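Barkholm Table Linens: Frequently Asked Questions

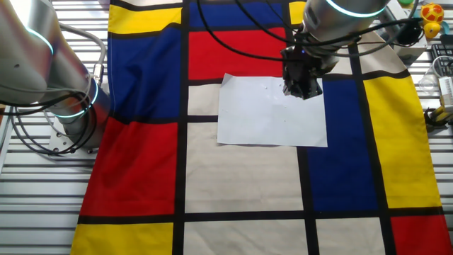 These are the questions we get most often about our printed cloths, from first wash to final fold. If yours is missing, write to Sofia Salgado at the shop desk and she will get back to you within two working days.

Last updated May 6, 2018

What sizes do the cloths come in?
We sell two. The small is 40 inches square and suits a side table or a card table. The large is 63 inches square and fits most tables that seat four. We do not cut to order. If you need something longer for a dining table, two large cloths can be overlapped in the middle, and with a grid print you can line up the black lines so the join is hard to spot.

Which patterns are in the range?
The color block grid (red, blue, yellow and cream with thick black lines) is the one people know us for. Jutik is a plain oatmeal weave. Ulloa is a narrow gray stripe and comes in the small size only. A dark green check will join them in July.

Is the grid pattern the same on every cloth?
The layout is the same, but the cloth is cut by hand, so the panels along the edges can be slightly wider or narrower from one piece to the next. We do not treat this as a fault.

Will the colors run?
The red can, on the first wash. Wash the cloth alone in cold water the first time. After that it can go in with other darks. Do not soak it overnight and do not use bleach, including the color-safe kind, as it turns the cream panels gray.

How do I get the creases out?
Iron on the back at a medium setting while the cloth is still a little damp. Steam works too. Do not iron straight over the black lines on the front. They go shiny and stay that way.

Can I use it on a metal or slatted table?
Yes. On a ribbed or slatted top the cloth will follow the gaps a little if you press on it, so put a felt pad or a folded blanket underneath if you plan to write or draw there. Check metal edges for burrs first. We have had cloths come back with small pulls along one side, and in most cases it was a bolt head or a sharp corner.

Can I do paper crafts on it?
Plenty of customers do. White paper shows up well against the colors, and a single sheet is easy to find again on a busy table. A few things to know:
Marker goes through thin paper. Use a backing sheet.
Do not cut on the cloth with a craft knife. Use a mat.
Wet glue wipes off if you get to it quickly with a damp rag. Once dry, it has to be soaked.
Glitter does not come out of the weave. We have tried.

My paper keeps sliding. What can I do?
Smooth the cloth flat first, then hold the sheet at two corners with low-tack tape. Take the tape off the same day. Tape left on the cloth for a week or more leaves a sticky patch that collects lint.

Is it waterproof?
No. None of our cloths are coated. Spills go through to the table, so use a liner if the surface matters to you. The Indwood liner we stock is trimmed to sit just inside the edge of the large cloth.

How should I store it?
Roll it around a cardboard tube with the print facing out. If you have to fold it, change the fold lines every few months. Keep it out of direct sun. The blue fades first.

Do you sell to schools and studios?
Yes. Orders of ten or more get a lower price, and we can invoice. Contact Benjamín Rivadeneira for a quote and tell him the size, the pattern and where it is being shipped.

Can I return a cloth?
Unwashed cloths can be returned within 40 days. Leave the paper band on if you can. Washed cloths can only be returned for a fault in the weave or the print. Send a photo of the problem with your order number before you mail anything back.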